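Fórum dos Utilizadores de Oficinas e Laboratórios Partilhados
Secção: Instalações e regulamentos
Tópico: Regras de arrumação e cacifos após a reorganização do espaço Bamen

oficina_bamen
Moderação
13 Ago 2018

Exmos. utilizadores,

Serve a presente mensagem para abrir o período de discussão do novo regulamento de armazenamento do espaço Bamen. O documento completo encontra-se afixado junto à entrada e foi remetido por correio eletrónico a todos os inscritos.

Os pontos principais são os seguintes. Cada inscrito passa a dispor de um cacifo com chave própria, atribuído por ordem de inscrição. Os projetos em curso que não caibam no cacifo podem permanecer na estante comum, desde que identificados com nome de utilizador e data de entrada. O material não identificado será transferido para o depósito Grasness no final de cada mês. Os painéis de madeira e as chapas de dimensão superior à da estante carecem de autorização prévia.

A sala de montagem, com 330 metros quadrados, deixa de admitir armazenamento de qualquer natureza fora das estantes e dos cacifos. Os corredores devem permanecer desimpedidos.

Agradece-se que as observações sejam apresentadas neste tópico até ao fim de agosto.

A moderação

torno_e_formao
Membro

Agradeço a comunicação e a abertura do período de discussão. Tenho duas observações.

A primeira refere-se à estante comum. A identificação com data de entrada parece-me adequada, mas o texto não indica o prazo máximo de permanência. Na ausência de prazo, é previsível que a estante fique ocupada pelos mesmos projetos durante todo o semestre, tal como sucedia no espaço anterior.

A segunda refere-se ao depósito Grasness. O regulamento é omisso quanto ao procedimento de levantamento. Pergunto se o utilizador pode deslocar-se diretamente ao depósito ou se deve apresentar um pedido.

graminho
Membro

Subscrevo a observação relativa ao prazo e proponho trinta dias, renováveis uma vez mediante pedido simples.

Discordo, no entanto, da transferência mensal para o depósito. O Grasness fica do outro lado do recinto e encerra à hora de almoço e a partir das cinco. Quem trabalha durante o dia e frequenta a oficina à noite não consegue levantar nada. Uma peça em colagem que perca a etiqueta fica, na prática, inacessível durante uma semana inteira.

oficina_bamen
Moderação

Em resposta às questões colocadas:

1. O prazo de permanência na estante comum não foi fixado no projeto de regulamento. A proposta de trinta dias renováveis fica registada.

2. O levantamento no depósito Grasness faz-se mediante pedido por escrito, entregue ao balcão ou enviado por correio eletrónico. O material é devolvido à oficina no dia útil seguinte, pelo que não é necessária deslocação ao depósito.

serrote_costas
Membro

O esclarecimento do ponto 2 é útil e deveria constar do próprio regulamento. Um utilizador que não frequente este fórum não terá conhecimento dele.

Quanto aos cacifos, solicito que seja revisto o critério de atribuição. A ordem de inscrição favorece os membros mais antigos, alguns dos quais vêm à oficina de dois em dois meses. Os cacifos da fila inferior têm o dobro da profundidade e são os únicos onde entra uma caixa de ferramentas de tamanho corrente. Seria razoável atribuí-los segundo a frequência de utilização.

torno_e_formao
Membro

Não posso acompanhar esta última proposta. A frequência de utilização obriga a manter um registo de presenças, que a oficina nunca teve e que, em meu entender, não deve passar a ter. Os membros antigos pagaram quota durante os anos em que o espaço não dispunha sequer de cacifos. A ordem de inscrição é um critério objetivo e de verificação simples.

serrote_costas
Membro

Com o devido respeito, o registo já existe. As chaves da sala de máquinas são levantadas ao balcão mediante assinatura, e bastaria consultar essas folhas.

graminho
Membro

As folhas do balcão abrangem apenas a sala de máquinas. Quem trabalha exclusivamente na sala de montagem não assina nada e ficaria prejudicado. Neste ponto estou de acordo com torno_e_formao.

Aproveito para perguntar se as caixas de peças pequenas (parafusos, buchas, dobradiças avulsas) contam como material comum ou como material de utilizador. O regulamento fala apenas em «material», sem distinguir.

oficina_bamen
Moderação

As caixas de peças pequenas adquiridas pela oficina são material comum e não carecem de etiqueta. As caixas trazidas pelos utilizadores seguem a regra geral. A redação do artigo será revista para contemplar esta distinção.
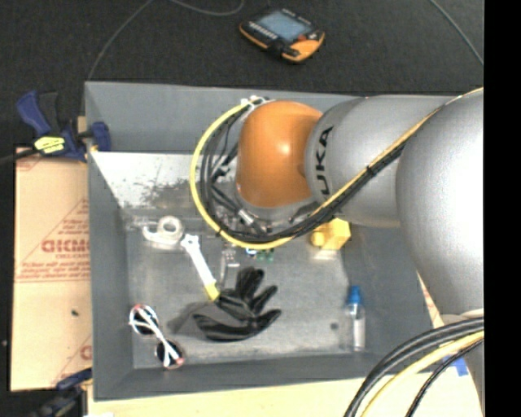 Braço KUKA sobre uma caixa cinzenta com objetos pequenos.

Informa-se ainda que foram encomendados à Ansari 400 separadores para as gavetas da ferragem comum. A entrega está prevista para a segunda quinzena do mês. Até essa data, pede-se aos utilizadores que não alterem a disposição das gavetas, para que a etiquetagem possa ser feita de uma só vez.

plaina_12
Membro

Participo pela primeira vez neste tópico, embora tenha acompanhado a discussão desde o início.

Gostaria de levantar a questão das chapas e dos painéis. A autorização prévia é compreensível para placas inteiras, mas a redação atual abrange também os restos de corte compridos. Uma régua de dois metros e meio, com poucos centímetros de largura, não cabe na estante e ficaria sujeita ao mesmo procedimento que um painel completo. Sugiro um suporte vertical junto à porta da sala de máquinas, onde existe um vão livre entre o quadro elétrico e a parede.

graminho
Membro

O vão junto ao quadro elétrico tem de ficar desimpedido por razões de segurança. A ideia do suporte vertical é boa, mas noutro local. A parede do fundo, ao lado do lavatório, parece-me preferível.

plaina_12
Membro

Aceito a correção quanto ao quadro elétrico. A parede do lavatório tem o inconveniente da humidade, sobretudo para contraplacado e MDF. Se o suporte ficar elevado do pavimento e afastado da torneira, o problema atenua-se.

serrote_costas
Membro

Recordo que o espaço Plollinura resolveu esta questão com um suporte de tubo fixado ao teto, na horizontal, por cima das bancadas. Utilizei-o durante dois anos e não tenho reparos a fazer. Suporta réguas de até 353 centímetros e não ocupa área de pavimento.

torno_e_formao
Membro

Também frequentei o Plollinura e a minha experiência foi diferente. O suporte obriga a subir a um escadote com a peça na mão, por cima da bancada onde outra pessoa está a trabalhar. Não recomendo a solução para uma sala com a afluência da nossa.

serrote_costas
Membro

O escadote só era necessário para o nível superior. Concedo, porém, que em horas de maior movimento o acesso nem sempre era cómodo.

oficina_bamen
Moderação

Agradecem-se os contributos recebidos. Será incluída no regulamento revisto a seguinte redação provisória, que se submete à apreciação dos utilizadores:

«Artigo 4.º - O material depositado na estante comum pode permanecer por trinta dias, renováveis uma vez mediante pedido ao balcão.

Artigo 5.º - O material transferido para o depósito Grasness é devolvido à oficina no dia útil seguinte ao do pedido de levantamento.

Artigo 6.º - Os restos de corte com largura inferior a dez centímetros não carecem de autorização e são guardados no suporte próprio.»

A localização do suporte referido no artigo 6.º será decidida após visita técnica. O critério de atribuição dos cacifos mantém-se, por ora, o da ordem de inscrição - sem prejuízo de trocas entre utilizadores, desde que comunicadas ao balcão.

graminho
Membro

Nada a opor aos artigos 4.º e 5.º. No artigo 6.º, sugiro que se acrescente a obrigação de etiqueta também para os restos de corte. Sem ela, o suporte enche-se em pouco tempo de réguas sem dono.

serrote_costas
Membro

Mantenho a minha discordância quanto aos cacifos e peço que fique registada. A possibilidade de troca é bem-vinda. Tenho o cacifo superior junto à janela e estou disponível para o trocar por um da fila inferior, caso algum membro tenha interesse.

plaina_12
Membro

Tenho um da fila inferior e guardo nele pouco mais do que um avental e os óculos de proteção. Envio mensagem privada para tratarmos da troca ao balcão.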